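Brustel presents Wekach, a basket-to-basket handling kit for small packing rooms

Monday, March 2, 2020

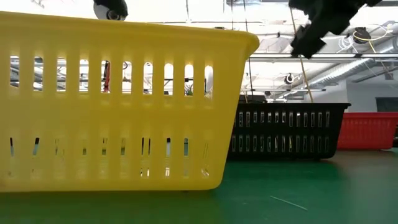 Brustel, the maker of light automation equipment, announces today the start of orders for Wekach, a ready handling kit for companies which sort and pack small goods in mixed quantities. The kit contains a robot arm, a two-finger gripper, a control unit and the software for teaching the work. It is intended for firms that until now considered a robot too large or too difficult for their premises.

The first deliveries are planned for July. Orders are accepted from today through the Brustel sales office and through the distributor Ó Ceallaigh.

Wekach is made for one kind of task: to take an article from one open basket and to put it in another. In many smaller warehouses this task is still made by hand during the whole shift. The articles change often, they lie in every direction, and the baskets are the ordinary plastic ones which the company already has. Brustel decided at the beginning of the development that the customer should not have to buy new containers. The kit works with slotted and with closed baskets, and the operator can enter a new basket type by giving its length, width and height of rim on the control unit.

"Our customers told us that they do not want to build the room again for the machine," said Polyxeni Lambrakis, product manager for Wekach at Brustel. "They have a table, they have baskets in several colors, and they have people who know the goods very well. We wanted that these people can show the robot the work by themselves, without waiting for a programmer to visit."

Teaching is done by demonstration. The operator guides the arm by hand through the movement, saves the position over each basket and names it on the screen. After this, the software proposes a path between the positions and shows the points where the gripper would pass too close to a rim. The operator can accept the path or correct it. A taught task can be stored, copied and sent to a second Wekach unit in the same building. The control unit holds up to 324 stored tasks.

The fingers of the gripper can be changed with one hand tool. Two pairs are supplied with the kit: a narrow pair for reaching between articles, and a wider pair with soft pads for goods that mark easily. Other shapes can be ordered. For customers who have unusual articles, Brustel offers a sample service, in which the customer sends the goods to the company's application room and receives a written report with the recommended fingers and settings. The report is included in the price of the kit for up to 9 different articles.

The development of the gripper was done together with the engineering company Vormont, which was responsible for the finger drive and for the endurance tests. Vormont will also supply the spare parts and will keep them in stock for the whole period of the service contract.

"A gripper for baskets has a hard life, because it touches the walls sometimes and must continue," Ms. Lambrakis said. "With Vormont we changed the shape of the fingertip many times. The last version is more simple than the first one, and I am glad about this."

Wekach is fixed on an existing work table or on a stand, which is available separately. The installation is made by a technician of Brustel or Ó Ceallaigh and is followed by a training day for the operators. A risk assessment of the workplace must be completed before the first use, and the technician will help the customer to prepare it. The kit is not suitable for food without packaging, for liquids in open containers or for articles heavier than 2 kilograms.

The software is available in English, German, French and Greek. Updates are free of charge during the service contract. Customers who wish to see the kit before ordering can arrange a visit to the application room or request a remote demonstration with their own articles.

About Brustel
Brustel develops and produces light automation equipment for packing, sorting and assembly. The company sells directly and through distributors, and has supplied around 2000 units of its earlier handling products.

Contact for press and demonstrations
Polyxeni Lambrakis
Product Manager, Wekach
Brustel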